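Dec 6, 2023
Vutis sourdough trial, batch 15

Starter from the Covby jar, fed last night. 70% hydration again, same flour as July. Dough slack at first, came together after second fold. Kitchen cold so bulk went 40 min over. Forgot to wriet down the water temp, sorry.

Cutting board stays between the work surface and the sink, dark one, for shaping only. No onions on it pls. 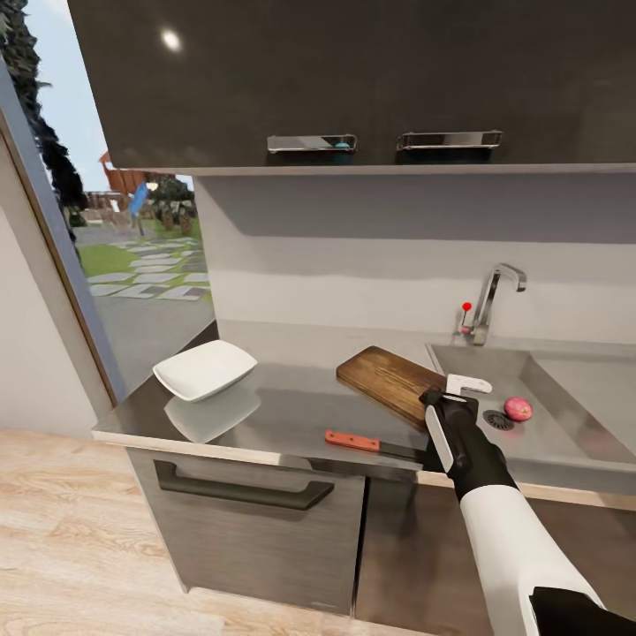 Next bake
- salt in after 20 min rest
- try the Usdale rye, small amount
- lid off sooner, crust too pale on the last two
- need new bannetton liner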